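Sulville Household Reuse and Repair Project
Progress report to the Fabbri Fund
March 10, 2022

Prepared by Ivana Herrera, Project Manager
Approved by Elba Domínguez, Director

Purpose of this report

This report sets out the work carried out in the second half of the first grant year, the position against the agreed objectives, and the matters on which we ask for the Fund's view. It should be read together with the financial statement sent under separate cover.

The grant supports the collection, checking, repair and low-cost resale of household goods in Sulville and the neighbouring parish of Nosness. The agreement runs for two years and is subject to review at the end of month 12.

Collection and sorting

The collection service has operated in Sulville throughout the period. In Nosness it was suspended for part of January while the van was off the road with a failed gearbox. Residents with bookings were telephoned and offered a new slot, and most accepted. The cost of the repair was met from the contingency line and does not affect the staffing budget.

Donated goods are received at the Kolby Road depot, where they are sorted into those fit for sale, those needing attention and those to be passed to the council's recycling contractor. The quality of small kitchen and household items has been good. Bedding and soft furnishings remain difficult, as a large share arrives without fire safety labels and cannot be sold. We have rewritten the booking leaflet to make the rules on labels plainer, and the telephone script has been changed to match.

Storage at the depot is tight. Racking was moved in the autumn to free the rear wall, and goods waiting for electrical testing are now kept apart from those already passed. The previous arrangement had led to delays at the testing bench and was noted in our last report as a point for action.
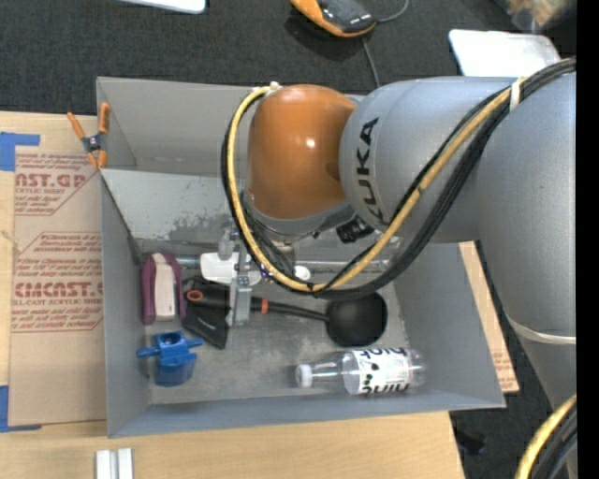 The lease on the depot has a break clause which either party may use at the end of the second year. The landlord has indicated that he does not intend to use it, but we have asked for this in writing and will forward the letter on receipt.

Repair workshops

The agreement requires six public repair workshops in the first year. Four have been held, all at the Nosness parish hall, and the remaining two are booked for the spring. Attendance has been steady, with the strongest demand for help with lamps, toasters and sewing machines. The evening session was less well attended than those held in the afternoon, and the next two will both start after lunch.

Participants are asked to complete a short form on leaving. The comments are favourable on the whole. Several people asked for a longer session on sewing machines, and we are looking at whether this could be offered within the present budget.

Support to households

Almost 200 households have received goods at reduced cost or free of charge since the start of the grant. Referrals come mainly from the housing office and the two health visitors' teams. The school in Nosness has also begun to refer families, following a meeting between the head teacher and Ms Herrera.

Demand for cookers and beds continues to exceed supply. A waiting list has been opened for both and is reviewed each fortnight. Where a family has no means of cooking, the request is placed at the head of the list.

Staffing and training

The post of depot assistant fell vacant in the autumn and was filled in January. The new postholder has completed manual handling training and will sit the portable appliance testing course shortly. In the meantime testing is carried out by the workshop lead, whose hours have been increased for a period of six weeks.

Finance

Spending is slightly below profile, owing to the vacancy and the later start to the workshop programme. Shop income is in line with the forecast. We do not expect to ask for additional funds in the current year.

Matters for the Fund

We ask the Fund to agree that the underspend on salaries may be carried forward and applied to the replacement of the van's tail lift, which has been reported as near the end of its working life. Two quotations have been obtained and a third is awaited.

We would also welcome an early date for the first-year review meeting. Ms Domínguez and Ms Herrera will attend for the project, and the meeting could be held at the depot if that is convenient to the Fund's officers.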